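Sorting a tangle of little wire leads
Hobby Electronics > Workbench and Storage
3,247 views

solderedshut
January 21, 2025
I have inherited a shoebox of short leads, the kind with a small white connector on one end and bare hope on the other. I want them sorted by Friday. Bag them by color, or by connector? My spouse votes for the trash.

mildcurrent
Connector. Color means nothing once you get to the cheap stuff. I once trusted a red wire and now I own half a Litside radio.

pinheader19
Disagree. I sort by color first and I can find anything in my Tillman drawers in seconds. You people just like squinting.

mildcurrent
Anything except the plug that fits.

pinheader19
That happened once, in November, and I regret posting it.

gus_of_ohms
Neither. Lay them out before you bag anything. Big table, pale top, every bundle with its own patch of space. You can't sort a thing that is still a nest. I do four at a time in two slanted rows, black and orange ones on one side and the plain dark ones on the other, and I comb the loose ends out so they fan. 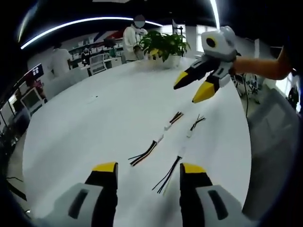 Keep the connectors pointing the same way if you have the patience, and don't start a fifth bundle until those are tied. Twist ties are fine. Rubber bands go gummy - ask my entire Curneo bin.

solderedshut
My biggest table is the one we eat on.

gus_of_ohms
Then you have until dinner.

pinheader19
I notice he put the orange ones together. By color. Just saying.

mildcurrent
He said lay out, he didn't say bag. Read the post.

solderedshut
Going with connectors, then color inside each bag. Does the Zaslow label tape stick to those thin zip bags?

mildcurrent
For a week.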